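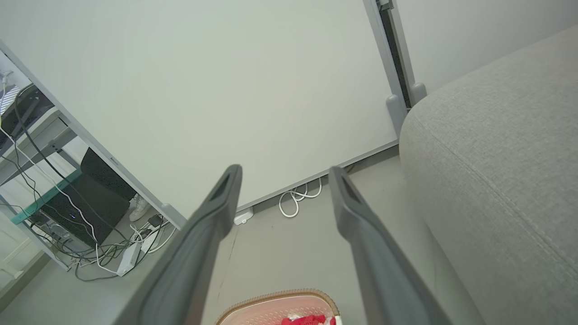 Step 2: Teaching the gripper to pick up clothes

In step 1 we put the arm together on the workshop bench. Now the arm needs a job. Our job is easy for you and hard for a robot: take a piece of cloth and put it in a basket.

Look at the two dark gray fingers. They are the robot's hand, and we call this hand a gripper. You have five fingers on each hand, but for many jobs two are enough. Try it at home! Pick up a sock with only your thumb and one finger.

The basket between the fingers has something red and something white in it, both made of fabric. Why fabric? A toy block always keeps its shape. A shirt changes its shape every time you drop it, so the robot must look again each time.

How does it look? A small camera sits near the gripper — like an eye on your wrist. It sees the fingers, the basket, and also things which are not important for the job, such as the sofa and the cables on the floor. A person knows at once what to ignore. A robot has to learn this from many tries.

We named our robot Grisine. In June we made 25 tries with it, and later we made 168 more. After each one we wrote in the notebook what went wrong. Most often the fingers closed too early and caught only air.

Words to remember

Gripper: the part of a robot that holds things.
Try: one time doing the job, from start to end.

Step 3: Closing the fingers slowly

Ask an adult to be with you when the motor has power. Keep your own fingers away from the gripper — it cannot feel that you are not a sock.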